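Home | Talks | Notes and handouts | Dates | Contact
Search this site Enter keywords Go
Print this page | E-mail this page

Folding soft things: speaker notes
Istwood Household Skills talks, Jul 16, 2025

Notes as used on the day, with a few lines added afterwards where I went off them. Timings are for a 40-minute slot with questions at the end. If you are giving this talk yourself, bring your own clothes and a basket. The hall has tables but they are narrow, so ask for two and push them together.

Before starting

Put the basket at the back of the table with nothing in it. Pile of clothes on a chair to the left. Start talking while people are still sitting down and leave the pile alone for the first few minutes.

Slide 1. Title

Say what the talk covers: folding soft clothes with elastic in them, and getting them into a basket so that they come out in the same state. Pyjama bottoms, jogging bottoms, slips, skirts with a gathered waist, children's leggings. Also fitted sheets if there is time. There was no time.

Say what it leaves out. Shirts and ironing are in the November talk. Anyone who came for shirts can take the sheet from the table by the door.

Slide 2. Where the material comes from

I worked in the folding room at the Huỳnh laundry on the Pullel road for eleven years. It was service washes mostly, in by nine and back by five. One November we took in 1363 bags, and my guess is that most of them had something with an elastic waist in them. The shirts went to the press. Everything else was done by hand on flat tables.

Most of what I show today I learned there, and some of it I changed when I started doing it at home, where the table is smaller and also has to be used for tea.

Slide 3. The table

Clear it first. Wipe it and let it dry. A flat, pale surface is best for dark clothes and it does no harm for light ones. If the table is scratched or has a rough edge, put a sheet of something smooth over it and fix it down at the sides so it doesn't travel. Thin fabric catches on very little.

Height matters more than size. If you are bending, the table is too low, and your back will tell you by the second load. Ask the audience to put a hand flat in front of them at the height they would like to work at, then ask how high their kitchen table is. This takes a couple of minutes and gets people talking.

Do not use the bed. I know everyone uses the bed. Folding on a mattress gives you soft corners, and you end up moving the lot at bedtime.

Slide 4. The basket

Choose one with flat sides and a flat bottom. Round baskets are fine for carrying dirty washing to the machine and poor for anything folded, as the corners of the pile have nowhere to go. Holes in the sides are good. Handles at the short ends are good too, so that you carry it level in front of you and it doesn't swing. 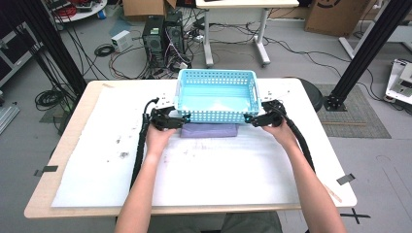 Keep the basket small. People buy a big one to save trips and then press the clothes down to get them all in, and the bottom third has to be folded again. Two small baskets are better than one large one, and easier on the stairs.

I am asked every time which make. I have used a Pedberg one for years because the shop in Pullel had it. Any plain plastic one will do. Run a fingertip round the inside before you buy and feel for sharp bits left over from the moulding.

Two rules for loading. Heavy things go in first, and nothing goes above the rim. If you want something between the clothes and the plastic, lay a folded cloth flat in the bottom. I also put one folded piece down on the table as a base and stand the basket on that, which stops it sliding when I press a pile in.

(Went over time here. Somebody asked about wicker. Wicker is all right if it is lined. Move on.)

Slide 5. Why elastic is awkward

A woven waistband lies flat. A gathered one won't. The cloth is wider than the elastic it is sewn to, so at the top you have a lot of fabric in a short length and lower down you have the same fabric spread out. Fold it as if it were a rectangle and you get a lump at one end and a loose flap at the other. The lump pushes the pile over.

Demonstrate with the tea towel and the elastic band. Pinch the towel along one edge, put the band on, lay it down. Everybody sees it straight away and it saves a lot of explaining.

Slide 6. Laying out

This is the part people skip. Put the garment down with the waistband away from you. Take hold of the two lower corners and draw them gently towards you until the body lies flat. Leave the band alone. Do not try to stretch it out to match the bottom. It will only spring back and take the cloth with it.

Then smooth from the band downwards with the side of the hand. Large soft creases can stay, they go when you make the first fold. Small sharp ones should be smoothed now.

If one panel has slid off to the side, lift it and lay it down again. Dragging it across the table drags everything above it as well.

Slide 7. The first pinch

Find the middle. With trousers use the seam. With a skirt or slip there may be no middle seam, so bring the two ends of the band together, hold them, and see where the fold falls lower down.

Pick up the cloth a little way below the gathers, between finger and thumb. Take a small amount. A big handful pulls the waistband crooked. Lift it just enough to raise a ridge, check that the ridge runs straight, then lay it over.

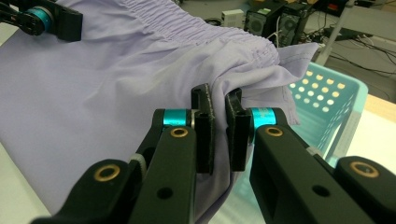

Slide 7: lilac garment with a gathered elastic waistband, a fold of the cloth pinched up.

Practise this on its own. Pinch, lift, look, put down. When we had new starters at the laundry they did it for most of a morning before they were allowed to fold anything that was going back to a customer. It sounds dull and it was, but they were quicker by the end of the week than the ones who had been taught by watching.

Slippery fabrics need a firmer hold and a smaller lift. Brushed cotton and fleece more or less look after themselves.

Slide 8. The rest of the fold

Do it live and talk through it. Stand to the side of the table so the front row can see.

Trousers: one leg over the other, seams together. Turn the crotch point in to make a straight side. Bring the hems up to just short of the waistband and stop there. Then fold in thirds towards the band. The gathers finish on the outside, where they can spread.

Skirts and slips: fold in half lengthways, turn in the flare at the bottom so you have a long strip, then treat the strip like the trousers.

Leggings: same as trousers but roll the last third. They don't stay folded.

Repeat the trousers once more, slowly, without talking.

The thing to look for is the thickness at each end. If the band end is still much thicker, stop the hems further short next time. It depends on the fabric and I can't give a measurement for it. I used to write one on the slide and took it off again because people brought rulers.

Slide 9. Stacking

Put the first one in with the band to the left, the next with the band to the right, and carry on like that. The thick ends alternate and the pile stays level. Go up to five or six for adult sizes, more for children's.

If you are putting them in a drawer, stand them on edge with the bands up. You can see the colours and pull one out without disturbing the rest. A drawer that is too deep for this can have a shallow box set into it.

Slide 10. Common faults

Folded while still damp at the band. The body of the garment dries well before the gathers do. Feel inside the waist before you fold. If it is cool, hang it up for another hour.

Folded straight from a hot dryer. The elastic is at its softest then. Lay things flat and let them cool down.

Drawstring left hanging. Tie it loosely and tuck it inside.

Basket left standing for two days. No fold survives that, and neither does the household's patience. Put the clothes away the same day if you can.

Slide 11. Try it

Hand out the spare clothes, one between two. Ten minutes. Walk round. Most people will be gripping too much cloth on the first pinch, so watch for that and mention it quietly.

There were not enough tables this time and some people folded on their knees, which works for children's things and for nothing else.

Questions that came up

Does it work for maternity trousers? Yes, but the band is deep, so fold the band down over the body first.

What about waistbands that have twisted inside the casing? Work the twist round with your fingers while it is wet, then stitch through the band at the side seams to stop it happening again.

Is it worth folding pyjamas at all? I do. They take up half the room.

Can you iron over gathers? Up to them, with the point of the iron. Leave the elastic alone.

How long does a basket take? With practice, ten to fifteen minutes for a small one. Longer if there are socks.

To bring next time: two more tablecloths, the long extension lead, the tea towel (left in Pullel), spare copies of the shirt sheet.

Handout for this talk is under Notes and handouts.

Print this page | E-mail this page
Back to Talks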